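Fletik: my word list for sorting out the cupboard

Hello! Fletik is a plain text list of household words, the sort you use when you're writing labels for shelves, boxes and drawers. I started it because I kept writing "misc" on everything, and then I had seven boxes called misc and no idea where the pillowcases were. It has grown a bit since then (all right, a lot).

Last updated 2022-08-06.

What's in it

There are 162 words at the moment, one per line, in a file called words.txt. Next to each word is a short note in my own words saying what I'd put under it. A second file, swaps.txt, has the pairs I keep muddling, like "throw" and "blanket", or "flannel" the cloth and "flannel" the thing you wash your face with. That last one gave me no end of trouble.

The spellings are British all the way through. If you need "pajamas" you'll have to change it yourself, sorry!

How I picked the words

Mostly I opened doors and wrote down what I'd call the things behind them if somebody shouted up the stairs asking. If I had to stop and think, the word went in swaps.txt. I also went through the old Mansilla mail order pages for bedding names, but half of those were just colours with a fancy hat on, so I dropped them.

Fabric was the hardest part by a mile. Do you sort by what it's made of, what it's for, or what it looks like? I went with what it's for, and then gave up and added "knitted" and "flowery" as extra words anyway, as that's how I look for things at home. 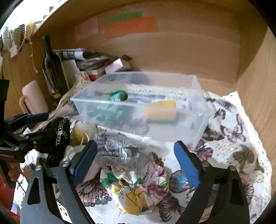 Using the list

Open words.txt in anything you like. The columns are split by tabs, so a spreadsheet will take it happily. I print mine through Asumel, the little label program, and it copes fine as long as you keep each note under 2,000 characters (mine are nowhere near, but I did once paste in a whole recipe by mistake).

Known problems

"Linen" is in there twice, once as cloth and once as bedding. I've left both.

The kitchen section is thin. I got as far as tea towels.

Ploninia, the older version of this list, used capital letters for everything. If you're moving over from it, make your words lower case first or you'll get doubles.

Sharing

Copy it, change it, print it, stick it on your airing cupboard. If you add words, send them over and I'll have a look. I'm hoping to do the kitchen in November.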